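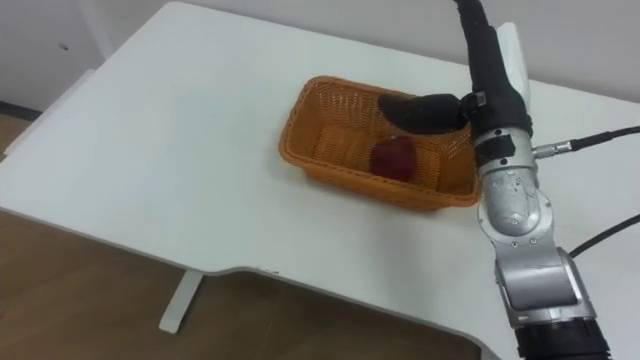

Tulelano cell, Sunday, started 9:40. Main job for the day was the wrist cable on the arm and the grip offset, both left over from the last entry. With the fingers over the basket and the apple sitting on the weave, I went over the upper cable where it leaves through the screw connector on the side of the wrist joint. The collar on that connector had backed off by close to a full turn. Hand tightened, then a quarter turn with the soft-jaw pliers. Do not go further than that, the thread is fine and we have already replaced one. Wiggled the cable at the connector with the joint powered and watched the bus log. No dropouts now. Before tightening I could get one every time I pushed the cable toward the forearm.

Error counter on the wrist bus read 1,477 when I came in. Cleared it to zero at 10:15 so we have a clean start. Whoever runs it next, please write the number down before you clear it again.

Wrist joint screws: checked all the ones I can reach without pulling the sleeve. One took a little torque, marked it with paint pen. The ones under the sleeve are not done.

Grip offset

The fingers were closing high on the fruit and pushing it to the side of the basket. I thought it was the hand calibration, but the hand repeats fine against the gauge block. The problem was the table height in the config file. Someone had put in the number for the old Manolakis table. Changed it and the approach came down 17 mm, which looks right against the rim.

Also lowered the closing speed for the last part of the move. It was on the default of 900 in the Skokesico config, now 63 percent of that. I would leave it there until the sleeve has been off and the tendons looked at.

Homing and parking

Ran the homing routine five times from the park position, arms down at the sides, standing at the cutout side of the table. Left shoulder was slow to settle on the second run and fine on the others. I did not chase it. If it does it again, save the log.

The long cable from the back needs to lie in a loose loop on the floor beside the legs before you home. If it is pulled tight the torso reads a side load and the routine stops with a balance warning. Check that neither foot is on it.

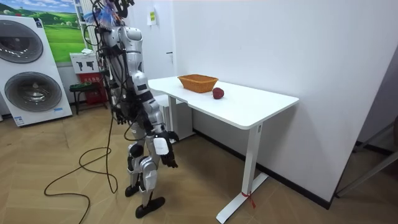 Reference views

Darius Zamfir asked for fresh head camera references after the table height change, so I redid those after lunch. Arms out of view, basket on the table, apple in the basket toward the left end. Same exposure setting as before.

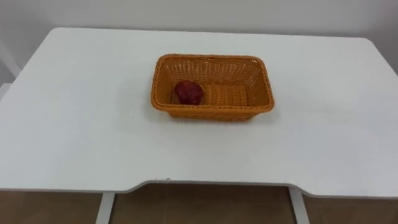 The old set is still on the Nametti drive in the folder marked July. Don't delete it yet, the detection script points there until Darius changes the path. I compared the basket rim position between the old and new sets and the difference is in the direction I expected from the height fix.

Still open:
Pull the forearm sleeve, check the screws and tendons under it.
Order a spare wrist connector, we are down to none.
Tie the wires at the back of the shoulder into two bundles. They move too much when the arm goes up.
Log the bus counter at the start and end of each session.

Powered down at 4:20, cable coiled, e-stop pressed in.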